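Workshop notebook -- Mokholm, fiction group
April, entry started 7:40 in the evening

Draft three of the ferry novel. Working title is still Fallow, which has no ferry in it. I have stopped defending this.

State of play: seven points of view, one night crossing, one engine failure. The reader is supposed to meet everybody separately and then feel the click when they all turn up in the same passenger lounge. In the read-through last month the click came on the second page for half the group and never for the rest. Two people thought the purser and the widow were the same woman. One thought the dog was narrating. I would read that book.

Cut so far: the purser's childhood, 3287 words. I liked most of them. It had a pony in it and a long paragraph on varnish. When I pasted it into the leftovers file it looked quite content in there, with the other ponies.

Added since: 3777 words. So the cutting is going well.

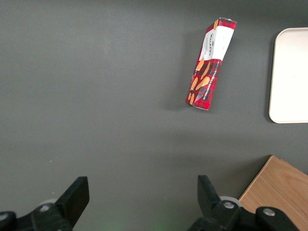
Perić is the character who won't sit still. He is the one going home to sell his father's house, and every time I give him a chapter he spends it looking out of a window and having thoughts about water. Notes from the group say "more want." Fine. Tonight I tried giving him something to carry and be cross about. First it was an urn (no), then a cello (no, where would he put it), and then I looked at the Walkers shortbread, red tartan, and gave him that. A man taking a box of shortbread to a brother he hasn't spoken to in years. He bought it at the terminal in a panic. It's the wrong present and he knows it, and he has the whole crossing to decide whether to hand it over or eat it. He got up and walked around the deck for the first time in three drafts.

Try next: let the widow see the box before she sees him. She'd have an opinion about airport presents. Check whether a ferry terminal would even sell it. I'm saying yes.

Order of chapters, as of tonight:

Widow
Perić (with box)
The two students
Purser, minus pony
Engineer
Perić again, short
The girl from Lindier
Everybody, lounge, lights out

Lindier needs fixing. In draft one it was a village, in draft two it seems to have had a cathedral, and in the engineer's chapter somebody takes a tram there. Pick a size. I'd go for a small town with a closed cinema, as every other town in this manuscript has a closed cinema and the girl shouldn't feel left out.

Longer worry: the voices. I did the exercise where you take a page from each chapter, black out the names and ask a colleague who's talking. The engineer was recognized right away, but he swears. The students were recognized as "students." Everyone else was recognized as me. So for the next round each of them gets one habit of speech and one thing they never mention. The widow never mentions money. The purser never finishes a complaint. Perić doesn't say "my brother" until the lounge, which means going back through everything and taking it out, and I've used it the way other people use commas. 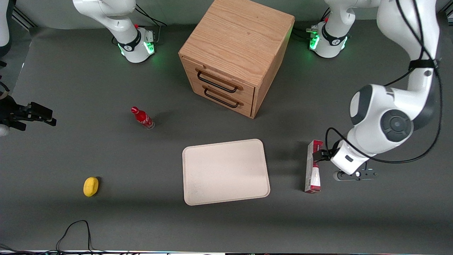 The engineer can keep swearing. I did go through his chapter for the technical parts, and the generator fails on one page, is fine on the next, and has failed again by the time he goes up for coffee. I have made it fail once. He seems less interesting now, so maybe it should fail twice -- ask the group.

Tense: the girl's chapter is in the present and the others are in the past. This was a decision at some point. I can't find the note where I decided it. Leaving it until someone complains.

Ending. Old ending was dawn, harbor, gulls, everyone changed. Group verdict on the gulls was unkind and over quickly. New ending stops in the dark, just after the lights go, with all seven of them talking and no tags on the dialogue. If the habits of speech work, the reader should be able to follow it. If they don't, it'll be 2 pages of people in a dark room saying "what?" to each other, and we'll know that too.

For next session:
-- bring 10 copies of the lounge chapter, single-sided, the margins were too thin last time
-- read it aloud with a different person on each voice
-- don't explain it first (me)
-- settle Lindier
-- title. Someone suggested Crossing. There are already a great many books called Crossing. Fallow stays for now, ferry or no ferry

Stopped at 10:15. Perić still has the box.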